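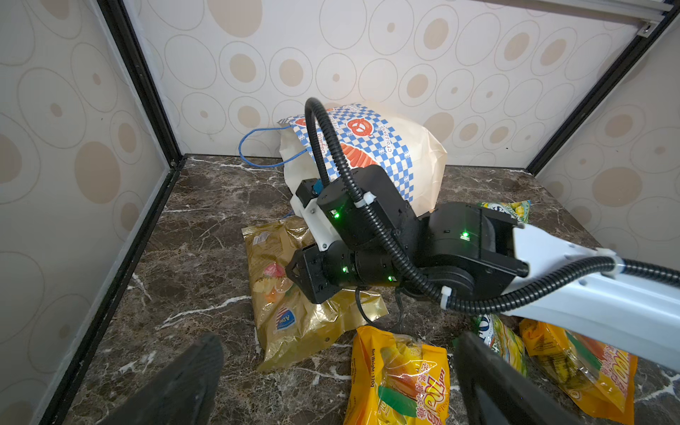 Gripper notes: two arms, one bag of snacks

We have spent most of June finding out which fingers are best at picking up crisp packets and their relations, and the answer so far is whichever pair we fitted last. The Clivara fingers are stiff and narrow. They do well on a flat corner and badly on anything puffed up with air, which they push politely across the marble. The Vistow pair has a softer pad and managed 300 picks before the left one began to peel — a better innings than the glue deserved.

Shiny foil is still the worst of it. The wrist camera sees a wrinkled gold packet as several packets, and the controller goes for one that doesn't exist. Turning the exposure down helped a bit. The job remains the same: snack off the floor, snack into the paper bag, bag still standing.

Next month we swap controllers and run the same 200 picks on each arm. The cable loop stays as it is, as everyone has an opinion on it and none of them match.

Shares: 334 | Comments: 3

gantrymoth
Did you try the Vistow pads with a slower close? Ours lasted longer.

pellet_k
Matt spray on the foil. You're welcome.

oldservo
More croissants, please.

Related items
Zukano wrist camera: first week
Cheetham controller, second attempt
Why we stopped using suction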